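Fórum Oficina Aberta » Humanoides e manipulação » Problemas e avarias

Mão direita não larga a alça depois de perder comunicação

parafuso_torto
Boas pessoal. Venho aqui porque já gastei a paciência toda com isto. Temos um humanoide no laboratório a fazer tarefas de casa (arrumar, levar cestos de um lado para o outro, essas coisas) e há 11 dias que a mão direita me prega a mesma partida: agarra, levanta, e quando chega a ordem de abrir fica fechada. O braço continua a obedecer, os dedos não. No log aparece o erro 286, "timeout no barramento da mão", e depois silêncio total até desligar e voltar a ligar.
O controlador é um Brolletti, firmware 2939. A mão esquerda tem o mesmo firmware e nunca falhou.
Alguém já passou por isto?

lia_dos_cabos
Já, e era cabo. O 286 quase sempre é cabo. Vê o conector do pulso com o cotovelo todo dobrado, é aí que ele sofre. Se o cabo faz laço por fora do braço, pior ainda.

parafuso_torto
Faz laço por fora, sim. Mas medi a continuidade e deu tudo certinho...

lia_dos_cabos
Mediste com o braço parado? Então não mediste nada, desculpa lá a franqueza :)

grumete77
Discordo da Lia. Tive o mesmo erro com o 2939 e cabo novo em folha. Voltei ao firmware anterior e desapareceu. Para mim o problema é o watchdog: perde um pacote, entra em modo seguro, e "seguro" para eles é manter a última força de preensão. O que até faz sentido se a mão estiver a segurar um copo, mas se estiver lá o dedo de alguém é uma asneira de todo o tamanho.

lia_dos_cabos
Um caso não prova nada, e se fosse firmware a mão esquerda também falhava. E abrir a mão quando se perde a comunicação é melhor? Deixas cair o que tiveres na mão em cima do pé de quem estiver ao lado. Prefiro mil vezes que segure.

grumete77
Prefiro que segure com menos força, há meio-termo. No fórum da Galang houve uma discussão enorme sobre isto em abril e ninguém se entendeu.

parafuso_torto
Pois, é aí que eu queria chegar, porque o que me assustou foi a parte da segurança. Numa das falhas o meu colega foi tirar o cesto à mão, com o robô ligado, e o braço ainda mexeu. Não se magoou, mas ficou com um valente susto — e eu também. Desde então a regra é botão de emergência primeiro e só depois é que se toca em alguma coisa.
A tarefa é simples: pegar no cesto vermelho pela alça, ao lado da caixa branca, e levantá-lo do chão.

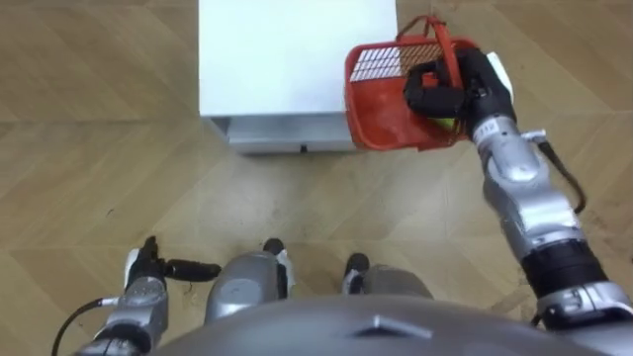
Ontem repeti isto a tarde inteira, com a mesma pega por cima da alça, e falhou 5 vezes. Sempre depois de levantar, nunca antes. Se baixo a velocidade do braço aguenta muito mais, até 40 minutos sem erro, o que me parece dar razão à Lia... ou então não, já não sei.

lia_dos_cabos
Dá razão à Lia, dá! Menos velocidade, menos puxão no cabo. Faz assim: deixa a mão fechada sem nada, com o contador de erros do barramento aberto, e vai dobrando o cotovelo devagarinho. Se o contador subir sempre no mesmo ângulo, está encontrado.

grumete77
Ou menos carga no barramento, que também baixa com a velocidade. Mas faz o teste dela, que é barato. E troca os controladores das duas mãos, se o erro passar para a esquerda ficas a saber.

funil_roto
Só um aparte: se for para encomendar cabo, foge dos da Funlow. O revestimento é rijo e parte junto à ficha. Os da Pilville são mais caros mas dobram bem.

parafuso_torto
Teste feito, com o robô preso no suporte e a minha mão em cima do botão. O contador dispara com o cotovelo quase todo dobrado e para quando estico. Pronto, Lia, ganhaste. Encomendei cabo à Pilville e vou prendê-lo com mais folga.

grumete77
Muito bem, mas mesmo com o cabo bom a mão vai continuar a ficar trancada quando perder um pacote. Isso não se resolve com cabo nenhum.

parafuso_torto
Eu sei, e concordo contigo nessa parte. Vou escrever à Brolletti a perguntar se dá para configurar a força em modo seguro. Quando responderem ponho aqui.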